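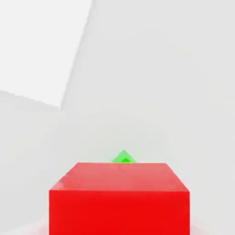
Red, smooth finish.

Koseseck Pigmented Casting Resin – Red
Sold by Yadav Supply

Two-part polyurethane resin, colored in the base. Cures to a hard solid that can be sanded, drilled and polished. For display blocks, knobs, prototype housings and small molded parts.

Mix ratio: 100 parts A to 90 parts B by weight. Do not measure by volume.
Working time: 30 minutes at room temperature. Large pours set faster.
Batch size: do not mix over 2,000 grams at once.
Storage: upright, lids closed, away from moisture. Part B thickens if left open – discard any that has turned cloudy.

Part A settles in the can. Stir to the bottom before weighing. Streaks in the cured piece usually mean the pigment was not fully mixed.

Surface gloss follows the mold. A polished silicone mold gives a shiny face; a matte mold gives a dull one. Irix release spray is compatible. Wax-based releases leave marks on flat faces.

Gloves and eye protection required. Use with ventilation.

Also stocked in black, ivory and clear. Color matching on request – contact Kristine Quiambao at the order desk. Returns on unopened cans only.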